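Section 8: Getting your press pass to work on match day

I wrote this part of the guide after my third season covering games at Iddale, and I still go through it every time (my memory is terrible). Eleni Bošković in the media office checked the steps in September 2026, so the door names should be right!

1. Log in to Tidness with the email you used for accreditation. Your work email and your home email count as two different people.

2. Tap Matches, pick your game, then tap Request Seat. You'll get a four-digit code. Mine last time was 3807, and I wrote it on my hand.

3. Wait for the green bar. If it stays gray overnight, call the desk on extension 1714.

Note: a seat request doesn't include the mixed zone. That's a separate box further down the same page, and I missed it for most of May.

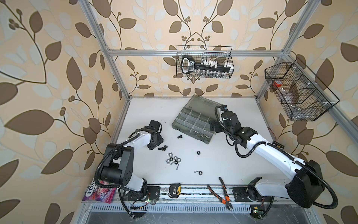
4. On the day, go to the Gerkeck entrance and have your photo ID out before you reach the scanner. The line moves fast and people get grumpy.

5. Hold the pass flat on the reader until it beeps 2 times. One beep means it read the card but hasn't found your seat, so step aside and try again.

6. Pick up your bib from the Matić stairs. Sign for it, and sign again when you bring it back.

Caution: don't leave the stadium at halftime. The pass is good for a single entry, and I've watched a second half on a TV in a sandwich shop to prove it.

Caution: the Wi-Fi password changes at kickoff. Save your draft first, then log in again with the new one from the card on your desk.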